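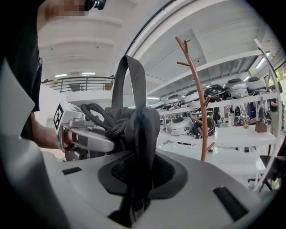
How does a robot learn to hang up a bag?

Quick question. When did you learn to hang up your bag?

You probably can't remember. Somebody showed you, you tried it, the bag fell on the floor, you tried again. Now your hands just do it while you think about snacks.

A robot doesn't have any of that. No memory of bags. No idea what a hook is for. So people have to show it, over and over, and every single showing gets saved. That's what this page is about. The saving part. It's slower than you think!

First, the old way

For a long time, people told robots what to do with exact steps. Move left this much. Close the fingers. Go up. Stop.

Works great if the thing you're picking up is always in the same spot and always the same shape. A metal box, say. A bag is not like a metal box. A bag flops. The strap flips over. Put it down twice and you get two different bags, sort of. You'd need a new list of steps every time, and nobody can write a list that long.

The new way: examples

So we give the computer examples instead. One example = one time through the whole job, start to finish. Reach for the bag, grab it, carry it to the coat rack, get the loop over a hook, let go. Done. That's one.

Then again. And again.

The computer program that looks at all the examples is called a learning system. It hunts for patterns. Things like: when the strap is standing up, hands usually come in from the side. When the strap is lying flat, they usually pinch it first. Nobody types those rules in. The system has to find them in the examples, and if the pattern isn't in there it can't find it.

Why the funny grabber?

Good question, we get it alot. Robot hands and people hands are different. You've got five fingers and skin that can feel things. Plenty of robots just have a gripper — a simple hand that opens and closes. If I show the robot how to do something with all my fingers, it might be watching a trick it can't do.

So the person uses a hand-held gripper. You hold it and it does the grabbing. Try picking up a sock with kitchen tongs and you'll get the idea. (Ask first before you take the tongs.) It feels clumsy at the start. After a morning of it you get pretty quick.

And the black and white squares? Those are called markers. A bit like the square codes on posters that phones can read. A camera spots the pattern, and the computer can work out where the square is and which way it's tilted. If you know where the square is, you know where the gripper is. Handy.
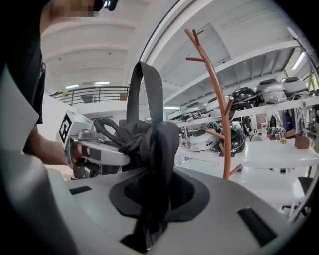 Dilek Ateş

I write the kids' pages for the Baysal project and I also do some of the bag lifting, so I'm allowed to complain about it.

What goes in one example?

More than a video. For each one we keep:

The pictures from the cameras, lots every second
Where the gripper was, and how it was turned
Whether it was open or closed, and when that changed
A short label, typed by a person, like "bag on low hook"

All of it has to line up in time. If the pictures say the gripper is closing but the numbers say it closed a moment ago, the robot learns to grab air. We've had that happen. Threw out a whole afternoon.

Doing it wrong on purpose (kind of)

Here's something that surprised me. You don't want every example to be perfect.

Say every example starts with the bag in the same place, strap up, nice and neat. The robot gets really good at that bag in that place. Then you nudge the bag over a little and it's lost. Totally lost! It reaches for where the bag used to be.

So we mix things up. Bag turned around. Bag squashed. Different hook. Rack moved a bit. Apinya Inthanon makes the plan each day and her plan is basicly a list of ways to be annoying. "Strap underneath." "Rack turned halfway." Thanks, Apinya.

We also keep some where the person fumbles and then fixes it. The fix is the useful bit. A robot is going to fumble too, and it needs to have seen what you do next.

What we don't keep: ones where somebody stops in the middle. Or a camera gets blocked. Or the label is wrong. Those go out.

How many is enough?

Depends on the job. Our first try had 100 examples, all with one bag. The robot could find the bag. Couldn't hang it. It kept bumping the hook with the strap, which is very funny for ten minutes.

Now the set is 1,206 examples, and that's after throwing out the bad ones. Still working on it. The tall hooks are hard.

Two hands

Some jobs need both. Moving a coat rack, for one — grab a tall skinny thing with one hand and the top swings about. So you hold on with both hands, and the computer has to know where each hand is, all the time.
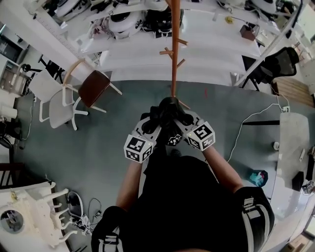 Two hands means twice as much to keep track of, and also a new problem: which hand goes first? People don't agree on this. I start with my right. Apinya starts with her left. Put both of us in the same set and the robot has to figure out that either way is fine, as long as the hands work together. It needs plenty of examples from each of us or it gets stuck picking.

Hands also hide things. If your arm is in front of the hook, the camera can't see the hook. A second camera in a different spot helps with that.

Try it at home

You need a friend, a bag with a loop, a hook, and some paper.

Hang the bag up slowly. Your friend writes down what your hands do. Only the hands! No "she hung it up." Swap, and do it again with the bag upside down.

Now give the paper to somebody who didn't watch. They have to follow it exactly, no guessing.

Did the bag get on the hook? Look at where it went wrong. Was something missing from the paper? Add it and go again.

Words to know

Gripper: a simple robot hand that opens and closes.
Marker: a printed pattern a camera can find easily.
Example: one full go at a job, saved.
Label: the words that say what an example shows.
Learning system: a program that finds patterns in examples.

Next page: why towels are even worse than bags.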